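Visit report: Drikent open day, molding and assembly halls

Drikent opened its plant to visitors in September. The company molds housings for household electrical goods and assembles a small part of what it molds. I signed up for the morning tour, which was led by Bogumił Szewczyk from process engineering.

Material intake

Resin arrives in bulk bags and is stored by lot number. Polycarbonate is dried before use at the temperature given on the supplier's sheet. Szewczyk puts most surface defects down to moisture. He passed round two test plaques from the same tool, one with silver streaks and one clean. The streaked one had been molded straight from an open bag.

Molding hall

The hall is laid out in two rows with the material lines overhead. The largest press we stopped at has a clamp force of 520 tons and was running a cover in gray. Cycle time was shown on the panel but we were asked not to note it. Mold changes are done with an overhead crane and take roughly 70 minutes, including purge. Igor Grabowska, who plans the changes, groups jobs by color from light to dark so that the purge is shorter. Pastels are the hard case, as a few dark pellets left in the hopper will show up as specks.

Noise is moderate. Earplugs were handed out at the door and most of us used them.

Color and finish

The color room has a light booth and a cabinet of master chips. Chip 304 is the house beige and has been remixed twice after a pigment was withdrawn. A matte tool texture hides flow lines but picks up dirt in handling, so matte parts are bagged at the press.

Cords and chargers

Power strips and USB wall chargers are the goods most visitors know, and the talk here dealt with matching plastics between items that are used side by side. 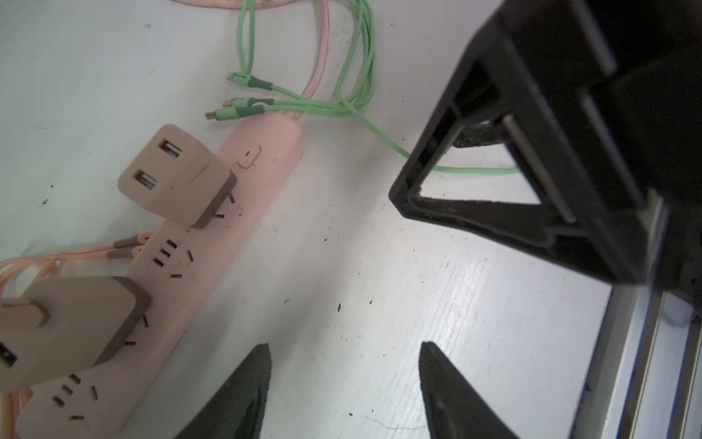 Test lab

Samples go through a glow wire test, a ball pressure test and a drop test. We saw only the last of these. The lab keeps failed parts for 10 years, labeled by lot.

Practical notes

Closed shoes are required. Parking is behind the warehouse, and the entrance is on the other side of the building. The tour ran past noon and the canteen had stopped serving soup.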